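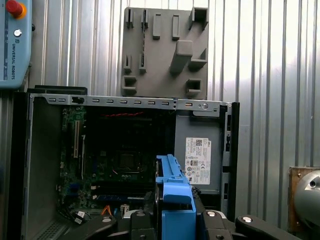
Section 4 covers the desktop towers, from side panel off to side panel back on. Laptops are section 6, don't mix them up. Get the case turned so the power supply is on your right before you start, label facing you, small Dell logo at its upper right. Every left and right below assumes that. Red twisted cable runs across the upper part of the motherboard, CPU socket near the centre, memory slots with the blue accents lower down. If yours is laid out differently it's probably one of the Plendside lot, go to 4.6.

## 4.1 Before you open anything

1. Shut down properly from the menu. Wait for the fan to stop.
2. Switch off at the power point, then pull the lead out of the back. Both.
3. Hold the power button in for ten seconds.
4. Wrist strap on, clip to bare metal on the case. Not to a painted bit.
5. Write the asset number on the job card. Highest one so far is 1,642 — if you've got a bigger number you've misread it or it's a new tower that hasn't been entered. Enter it.

**CAUTION:** Never open the power supply itself. Holds a charge after it's unplugged. Faulty supply gets swapped whole, tagged, and goes in the e-waste cage.

## 4.2 Side panel and dust

1. Panel off, stand it somewhere it won't get kicked.
2. Screws in the lid of the parts tub. Magnetic dish if you can find it.
3. Look first. Burnt smell, bulging capacitors, anything chewed — stop, write it on the card, next tower.
4. Blow out the vents and the grille from the inside. Short bursts, can held upright. Do this outside or at the roller door.
5. Soft brush for what's left. Hold fan blades still with a finger while you do it.

Note: no household vacuum. Static.

## 4.3 Cables

Photograph the inside with your phone before you unplug a single thing. Takes two seconds and the wiring digrams in the old binder are for a different model.

1. Unplug by the connector, never the wire.
2. Power connectors to the motherboard have a latch. Squeeze, then rock gently.
3. Tape tag on each one as it comes off. Pencil or fine texta, plain words ("drive", "front fan").
4. Fold loose cables out over the side of the case so they're not sitting on the memory slots.

Don't trust cable colour to tell you what goes where. It varies from tower to tower and people have done repairs with whatever was in the drawer.

## 4.4 Memory

1. Press the clips out at the ends of the slot. Some models only have one that moves.
2. Lift the stick by its edges. Fingers off the gold.
3. Check the label against the card. Matched pairs stay together.
4. Refit: line up the notch, push down evenly with both thumbs until the clips come up on their own. Takes more force than you'd like.
5. If a clip won't close the stick isn't in. Take it out and start again.

**CAUTION:** If it won't go in, turn it around. Do not lean on it.

## 4.5 Small parts and the slotted board

Parts that come out need to go somewhere you'll find them again. For the benches set up Edet's way, that's the grey plastic board standing against the ribbed metal panel.

1. Wipe the board down first. Dry cloth, no spray.
2. Put each part in a slot that fits it without pushing. If you have to force it, wrong slot.
3. Narrow parts in the narrow slots, edge down. Wider stuff in the wider ones.
4. One tower's parts at a time. Never two jobs on the same board.
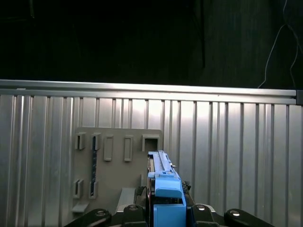

5. Anything too big or too awkward goes in the tub with the job card on top.
6. Check the board stays put when you press on it. Any wobble, tell Vitus before you load it up.
7. Nothing goes on top of the rail. Things roll off.

Note: adhesive labels on the slots keep peeling and leave gunk. We've stopped using them. If you need a reminder, write it on the card.

Replacement boards are printed, allow a couple of days. Quote part number 227 on the request form and say which bench. Shota Hirose has the file.

## 4.6 Plendside towers

Came in together in June, over 800 of them, mixed models. Some need a longer screwdriver for the back fixings. Drive bays may be in the other way round. Follow 4.1 to 4.4 as normal but:

- no memory swaps between them and our own stock
- card goes in the yellow tray, not the white one
- if the panel is bent, leave it off and note it

## 4.7 Closing up

1. Tags off, compare with your phone photo.
2. Every plug home. Tug each one lightly.
3. Run a finger round the bottom of the case for loose screws. Shake test is *not* a check.
4. Strap off, lead in, power on with the panel still off. Keep hands and sleeves out.
5. Fan should spin and you should get a screen. Beeps and no screen, power down, unplug, and go back to 4.4.
6. All good, power down again, lead out, panel on, screws in. Finger tight then a quarter turn.
7. Sign the card and add the tower to the Lultska sheet. Row 2,050 is where the new list starts, anything before that is locked so dont try to edit it.

Section updated August 28, 2026. Section 5 (drives and wiping) still being redone, use the printed copy on the clipboard till then.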